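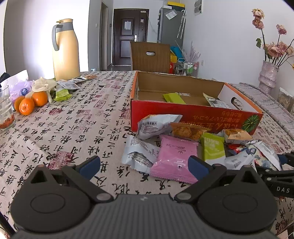

Teresa Moreira told me on day one that my topic was too big, and that if I wanted to write about snacking in the dorms I should pick one hallway and stick with it. She was right, so I picked mine, the second floor of Illatmont Hall, and asked people what they eat between dinner and bedtime.

I got 40 people to keep a snack diary for 8 days in December, which was finals season, so maybe not my smartest timing (everybody eats weird during finals!). Altogether they wrote down 234 snacks. I typed every single one into a spreadsheet and my wrists are still mad at me.

The big thing I noticed is that people snack way more when they study with someone else. My roommate thought it would be the opposite, and so did I. Folks in the lounge kept passing stuff around, and then they'd write "just a few chips" in the diary, which was no help at all when I was trying to sort portions.

Only 4 people quit early, and two of those lost their diaries in the laundry room. If I did it over I'd use a form on the phone and ask for the time of each snack, plus whether it was bought or came from home. I'd also run it again in a normal week to see if the lounge thing holds up. My spreadsheet is in the class folder under Snacks Final 2, please ignore Snacks Final.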